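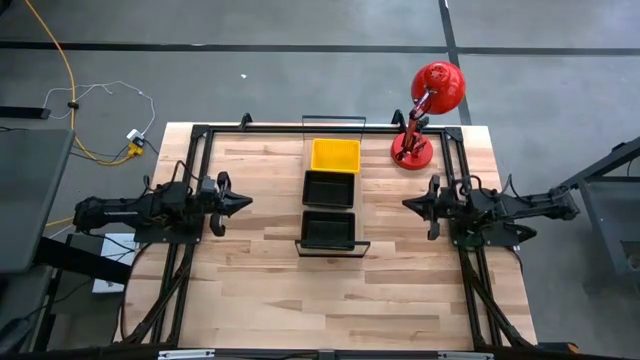
Évan Coste wants to know why anyone needs written rules for two small arms bolted to a table, and couldn't we all just be careful? Fair question! I got it under my last thread, and my answer ran way past one post, so get comfortable.

1/ Careful is great. I'm careful. I'm also a person who once typed a height in inches into a field that wanted centimeters, before coffee, with my left hand resting on the rail. The arm went slow and I moved fast and that was the end of it. But slow was a setting, and someone had decided on it before I got there. That's a rule.

2/ So at Trorkis we have a bench sheet. It used to be four pages and people signed it without reading it (me too). In January we cut it down to 12 lines on one side of paper. I'll go through the ones people argue with me about and skip the stuff like "tie your hair back."

3/ Line one: you know where the stop is before you power up. You put your hand on it, you say "stop's here" out loud. Yes, out loud, even alone. New folks feel silly for a week or so and then they're doing it at their kitchen stove.

4/ Line two: idle counts as live. Grippers open, arms parked, no program running, I don't care. If there's power to the joints, you treat the arm like it's about to go somewhere. This is the one I get the most pushback on, usually from people with years of experience.

5/ And two arms facing each other is its own thing. You're watching the left one, you lean in to fix a bin, and the right one is the one that matters. Our wording: both arms off before any hand crosses the rail. Both. Even if you only need to nudge something on one side.

6/ Bins. We want them lined up the same way at the start of every run, and empty, and checked by eye. I used to think that was about tidiness. Then we had a week at the Hasatville shop where a bin sat crooked and an arm kept bumping the rim, and the person on shift kept reaching in to straighten it between moves. Between moves!! That's how a housekeeping problem turns into a hand problem.

7/ Floor tape. Ours marks where you stand when the arms are powered. Feet behind it, and visitors' feet well behind it. If the tape is peeling you replace it that day. Half a line gets half obeyed.

8/ Cords. Ugh. I lose this one at least once a month. Our rule says power cords get routed away from where people walk, and anything that has to cross gets a cover. I've seen a lot of benches in a lot of shops and the cords are nearly always the worst part, mine included. Nobody trips on a robot, they trip on the cord and grab the robot.

9/ Someone named Uchida's write-up in the replies, and yes, I've read it, and I like most of it. Uchida is the setup guide our Udness bench started from. Where we part ways is speed. The guide lets you raise it after one clean run. We want 72 clean runs at the low setting first, and any change to the program starts the count over.

10/ "Isn't 72 kind of random?" It is, a little! It's what fits in a normal shift at our pace. Pick your own number. Just write it down before you start, so you're not picking it at 4:45 when everybody wants to go home.

11/ The log. Every stop gets a line, planned or not. Time, which arm, what you were doing, initials. We're at 1431 entries and I've read every single one. Most are boring. "Paused, phone rang." The boring ones are how I know people are filling it in.

12/ What I look for is the same little thing showing up over and over. Entry 491 was the third "reached in, forgot left arm was on" in a row, from three different people. Nobody was hurt and nobody got yelled at. We rewrote line two that afternoon and made the print bigger.

13/ Please don't yell at people over log entries, by the way. You'll get a beautiful clean log and no idea what's going on at your own bench.

14/ Is a bench sheet a replacement for the real safety standards? No no no. Do your actual risk assessment, with somebody who knows how, and keep it where people can find it. The sheet is what's left when you boil that down to what a tired person can remember on a Friday.

15/ Évan, I hope that sort of answers it. If your bench has a sheet, I'd love to see it – especially whatever you do about cords. I'm taking suggestions. I already tried the sticky hooks and they fell off.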